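Girnent Statehouse Tracker – one-year subscription

I started this thing on my kitchen table because I was sick of finding out what my own state legislature had done three weeks after it did it. Girnent is a weekly email (plus a searchable page) that tells you which bills moved, who voted which way, who's giving up a seat, and which ethics filings came in late. I read the journals so you don't have to, and I kind of love doing it, weird as that sounds!

You get 53 issues in a year's subscription, one a week and an extra the morning after the session closes. The regular ones run short – most people get through one in 7 minutes – and the extra is a monster, so make coffee first.

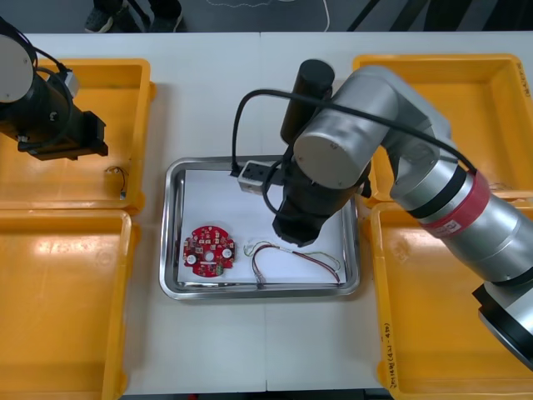 Luo wrote in to say that the vote tables alone were worth it, but that the committee section used to bury the amendments at the bottom, and could I please put them next to the bill they belong to? I could, and I did, and it reads so much better now. Amendments have been sitting right under the bill number since August. Keep those notes coming, I read every one.

What's in the subscription:

The weekly issue, in plain text or PDF
Roll call votes for both chambers, searchable by member or by district
A resignations and vacancies page, with the special election dates once they're set
Campaign finance filings, with late ones marked in red
Alerts for up to 40 bills that you pick yourself

The alerts are the part I use most. You type in a bill number and you get a message when it's assigned, heard, amended, voted on or signed. If a bill gets folded into another one, the alert follows it over (that took me forever to get right, and I'm still a little proud of it).
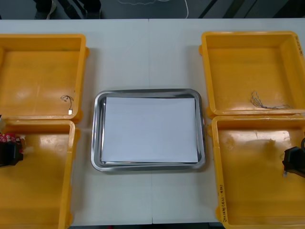

The archive goes back to the first issue and it's open to every subscriber, no extra charge. There are 3000 bills in there so far, each with its sponsors and final status. You can download any table as a spreadsheet, which the local reporters on my list seem to do a lot.

What I don't do is endorsements, or polls, or guessing who's going to run for what. I have opinions like anybody and they stay out of the issues. If I get a vote wrong, the correction goes at the top of the next email, in bold.

Price is $40 a year, and you can cancel whenever you like and get the unused months back. Billing goes through Panberg, so that's the name you'll see on your card statement. Print copies are mailed by Gimier and cost extra – pick "print" at checkout and the total will update.

Page last updated Dec 30, 2018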